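October
Witkowska, Department of Housing and Consumption Studies

3.2 Containers as units of household storage

In the first round of interviews, many participants answered our question "How much do you store?" with a number of boxes. They did not speak of square meters or of shelves. For this reason we decided to treat the container as the basic unit of the survey. A container was defined as any movable object with a floor and walls which the household uses to keep other objects together. Bags were recorded separately, and built-in drawers were left out.

The survey was carried out in Hamar among households living in apartments with one or two bedrooms. In total 131 households completed the inventory, and they reported 2408 containers. Of these, 1453 were made of plastic. The rest were of cardboard, metal, wood, woven material or glass. Cardboard was most common among households which had moved during the last year, and several of them told us that they did not intend to keep the boxes — but they were still in use at the second visit.

We asked the participants to sort their plastic containers into three groups by how well the content can be seen from outside: opaque, colored but see-through, and clear. Frosted walls caused some difficulty. A shallow tub with cloudy sides was placed in the clear group by one member of a household and in the middle group by another. We solved this by a simple rule: if the pattern of the surface under the container could be recognized through its floor, the container was counted as clear.

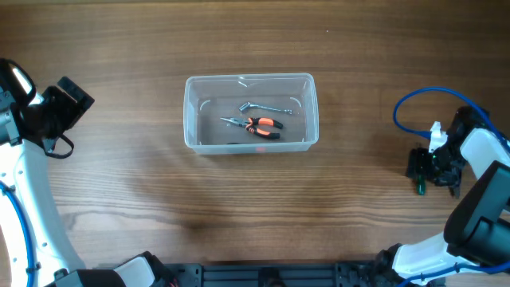
3.3 Visibility and forgetting

The central question of this section is whether people remember better what they keep in containers they can see through. Earlier in the project we expected a strong effect. The results are more mixed. At the second visit, each participant was asked to name the content of five containers before opening them. For clear containers kept at eye level, the answers were mostly correct. For clear containers kept under beds or on top of wardrobes, the answers were not better than for opaque ones.

Two explanations seem possible to us. The first is that visibility helps only when the container is passed by daily, so that the content is seen without any intention to look. The second is that households put different things in different places, and that objects under the bed are already half given up. Our data cannot separate these explanations, and we would be careful with any conclusion here.

Empty containers were a surprise in the material. We had not planned to count them, but the interviewers noted them in the margin of the form, and 105 were registered in this way. Most were of plastic and most were clear. Participants described them as "waiting" or as "too good to throw away". Some households had bought them in sets, for example from the Storevent or Rodo ranges, and had used only the sizes that fitted their shelves. It is interesting that empty containers were seldom mentioned in the interviews. When we asked about them directly, the participants often laughed and then moved to another subject. 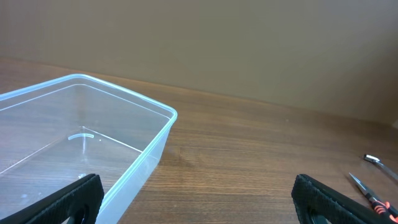 Figure 4. Clear plastic storage container, empty, on a wooden tabletop.

The position of the empty containers also differed from the others. They were found inside one another, on kitchen tables, or on the floor close to the entrance — places where a thing stands when no decision has been made about it. In the next section we return to these places and compare them with the sketches of the floor plan which the participants drew for us.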